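Zindoleck Greifer Z14 — Zweifinger-Handgreifer für Wäsche und Textil

Der Z14 wird von Hand geführt. Ihre Leute legen damit Wäsche zusammen wie bisher, nur langsamer, und der Automat lernt daraus. Nach 14 Schichten legt er T-Shirts. Spannbettlaken bleiben vorerst Menschensache.

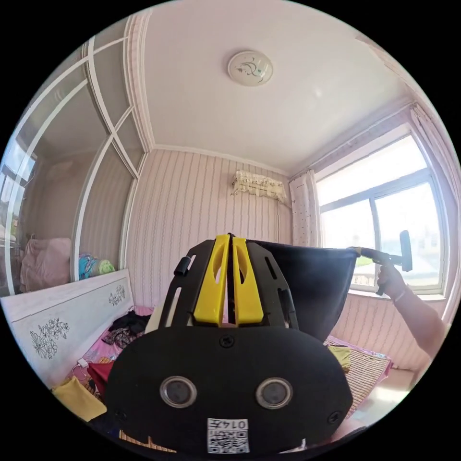
Bei Bozkurt Textilpflege hat Ülle Rätsep seither 7 Kolleginnen angelernt. Gebügelt wird weniger, diskutiert mehr — vor allem darüber, wer dem Gerät die schiefen Ärmel beigebracht hat.

Lieferumfang: Greifer, 2 Ersatzfinger, Handschlaufe
Lieferzeit: 14 Werktage
Beratung: Czesław Kaczorowski, Vertrieb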